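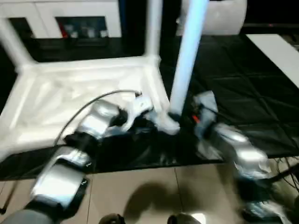
The shelf arrived in Nurnau on the 27th November, in a flat box with one corner pressed in. I had ordered it in March, when we were still two in the apartment, and after so many months I had stopped waiting for it.

The instructions were printed in a language I did not know. I put the square base on the floor and looked at it a long time. My mother could build such things without paper. In our house in Adine she had made the beds and the kitchen table, and she kept the extra screws in a coffee can, which I carried with me through two countries and never opened.

The first post went in easily. The second one leaned. I took it out, turned it, pushed it back, and it leaned to the other side.

At nearly midnight the neighbor knocked. She had heard me talking.

"Are you alone?" she asked.

"I am building," I said.

She came in with her slippers on and held the post straight with both hands, very seriously, as one holds a ladder for somebody. I went to the closet for the coffee can. The lid was stiff. Inside, on top of the screws, was a bus ticket from Adine to Flolside, number 3113, never used.

"Is it the right size?" the neighbor asked from the floor.

I said I would try it.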